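From the Sorting Room

The clothing side of the Lundgate reuse store had a busy March. We took in 3665 pounds of clothes and household fabric, the most since we moved into the Billey Street building. Almost a third of it arrived in the last week of the month, when the Brarden apartments had their spring clear-out and people brought bags over by the carload.

The shirts and sweatshirts are the slow part. Coats get hung up and priced the same day, and jeans go by waist size, but knits come out of the bags in a lump and each one has to be shaken out, turned right side out and looked at on both sides. We check the collar, the cuffs and underarms, then the hem. Small holes along a seam go in the mending bin. Stains on the front go to rags, unless the back is large enough for the quilting group, who will take any plain dark knit they can get.

Please keep dark and light items in separate bags if you can. Navy and black shed lint on everything, and we had 146 pale shirts in March that needed a lint roller before they could go out on the floor. That is a lot of tape.

Please also empty the pockets and pull off anything that isn't sewn down. Loose straps, buckles and pens turn up in the bottom of nearly every bag. Pens are the worst of these — one without a cap can ruin everything it touches on a warm day. Straps and belts are welcome, but put them in a small bag of their own and tie it shut. We sell them from the basket by the register.

The folding tables have moved. There are now 2 along the back wall for adult knits, and children's clothes are sorted up front next to the scale. The Tahiri Laundry on the corner is still washing our mending pile at a reduced rate, and the finished pieces go on the rack marked Repaired.

Drop-off is at the side door from 9 a.m. to 2 p.m. If the door is closed, ring the bell and wait a minute. Bags left outside overnight get damp and we usually have to throw them away. 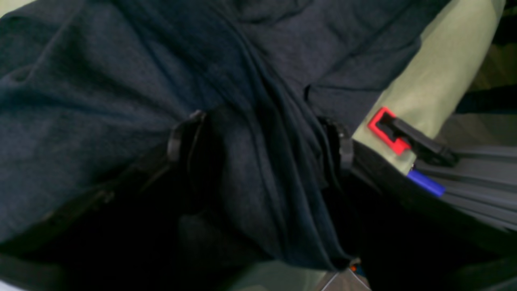
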